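Progress report to the program manager, February: scoring grasp policies in simulation

2 min read
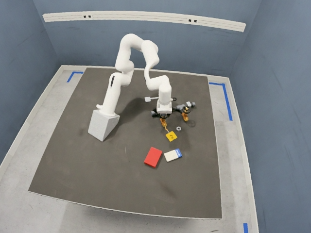
Does a policy's score in simulation tell us how it will do on the real arm?
Only in part, and less than the proposal promised. The simulator picks out a very bad policy quickly. Between two decent ones, I would not trust its ranking yet.

We ran 1,647 simulated trials over 8 policies. The Navickas policy came first by a wide margin. On the real arm it finished behind Geson, which the simulator had put near the bottom. Small parts are the likely cause, as our contact settings for them are guesses. Better lighting and worn surface textures took up most of January and moved the scores very little.

Real trials stand at 61. That is too few for the correlation figure Vuvari would like on its slides, and I have left it out.

Next period: measure friction on the small parts, then rerun the 2 top policies. If the order is still wrong, I suggest we stop spending on visuals.

Sarmīte Lūse

Comments

Markus: Were the start poses matched in the real trials? If not, the Geson result could be luck.

S. Lūse: Matched by eye. So yes, it could be.

Markus: Then I'd fix that before the friction work.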